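Brighten Up a Big Shared Room

I love a bright workroom! When we redid the lighting at Jerbridge, the trick was layering -- long tubes first, then pendants.

Step 1: Start with the tubes
Run fluorescent fixtures over the spots where people sit. Ours are 38 watts each.

Dome pendants come next, and they make white walls look so much friendlier.

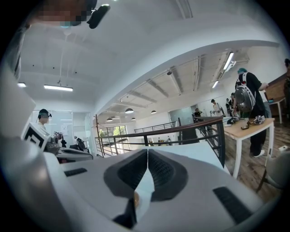
Step 2: Set the height
Hang the first dome 18 inches below the ceiling, switch it on and sit under it for a while. Too glary? Go up a notch!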